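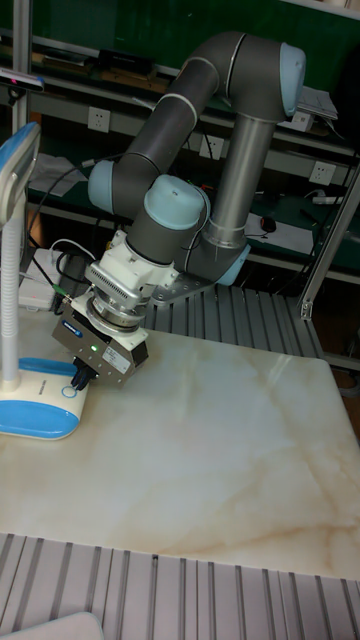 April 2022

Mirta Fuentealba asked me to write down how we got to the budget for the second arm cell, mostly so she doesn't have to explain it to Savham again. These are my notes, tidied up a bit.

The first quote came from Carrasco in February. It covered the arm, the controller and one gripper, and I took it to be nearly the whole cost. It left out the frame, the mounting plate, the cabling and the tabletop. Once I priced those, the total went up by around 11 percent. Prokerano quoted higher but included the frame and 2 days of setup at Skornmont, so the gap between the two was smaller than it looked.

The other thing I underestimated was lead time. The arm would ship in 3 weeks. The extrusion had to be cut to length, and that supplier wouldn't commit to a date until we sent final drawings – which we didn't have yet.
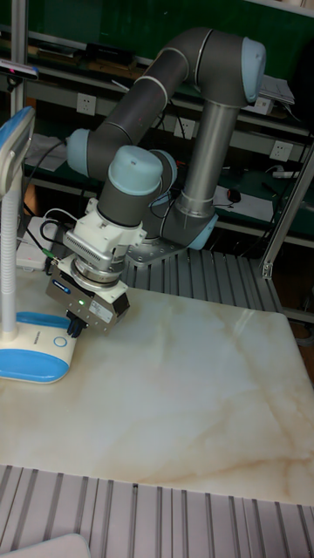

For the second cell I'm keeping a separate line for small hardware. Last time I put it under "misc" and spent a month defending it. Bolts, brackets, spare fingers and cable ties all go in there now. Power gets its own line too. The shelving behind the table has four outlets on its rails, and I want at least that many within reach of the new one, priced in from the start. I'd also like a proper cable tray in the plan, given how many cables run along those shelves.

What I haven't settled is the gripper. A second one of the same type means we can share spare parts, and Mirta prefers that. I'd like to see a price for a larger one before we sign. Carrasco has promised me a number, and the order waits until I have it.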